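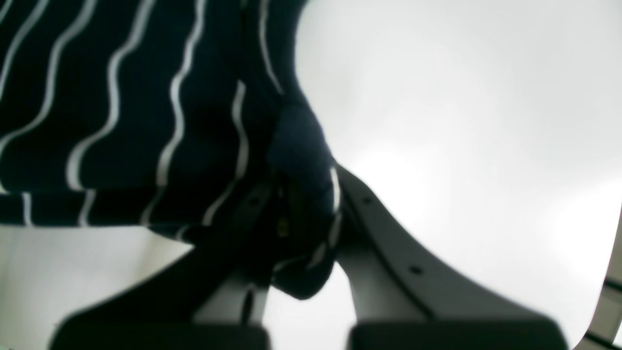
Striped cloth in the gripper, wrist camera view.

Hisley shared workshop, folding arm build, July minutes

In the room: Bendik Dahlgren, Thijs Geerts, Frøydis Lunde (notes). Stellan Holmgren on the phone for the first half. Apologies from Brunello Fabbri.

1. Last minutes. Read, ok. Stellan wants it noted he did return the crimping tool.

2. Fingers. Thijs printed 8 pairs so far, most in the scrap bin. Current shape stays until the end of summer. Bendik thinks the tips are still too slick for thin cloth, wants to try rubber tape. Thijs against, tape peels. Agreed: one pair with tape, one without, same cloth, compare at next meeting. Screws for the fingers to be bought in one size from now on please.

3. Grip force. Long talk. Stellan says current limit in the Ullov controller is set too high and will cook the motor. Bendik says any lower and it drops the cloth on the lift. Left where it is for now, Stellan to send his numbers.

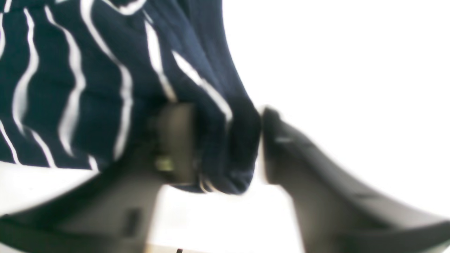
Navy and white cloth pinched between the fingers, blurred.

4. Camera. Blur again. Exposure is too long and the white table blows out. Frøydis to try shorter exposure and a grey sheet on the table. If that dosn't help we look at the mount, which flexes when you push it.

5. Money. 496 in the pot. Björklund invoice for the bearings is 37, paid. Spare servo from Etada postponed, too dear this month.

6. Folding routine. Bendik wants to move on to the second fold. Thijs would sooner get the first one right. Voted, 2 for waiting, Bendik against. Stellan had hung up by then. 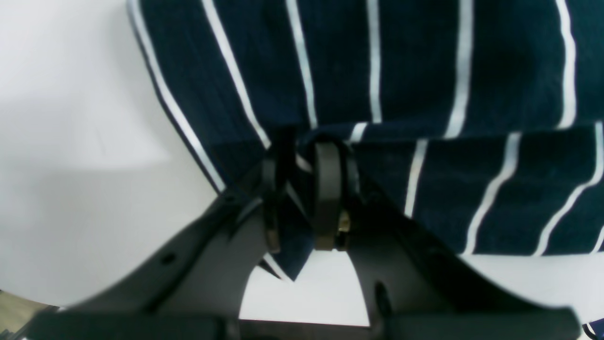
Page last changed: July, 9:40 pm (FL)

Fuzzy towel pinched through a bunched fold, with one corner hanging down between the side plates. Thijs wants to grab nearer the hem so less cloth bunches up. Bendik to change the approach height in the script, and save the old version first this time.

7. Any other business. Power strip under the bench is full, don't daisy chain. Key for the back cupboard missing, whoever has it put it on the hook. Brunello asked by mail if the arm can be off on open evening, yes, Thijs will pull the plug and lable it.

Next meeting same time, Bendik brings coffee. Closed 9:15 pm.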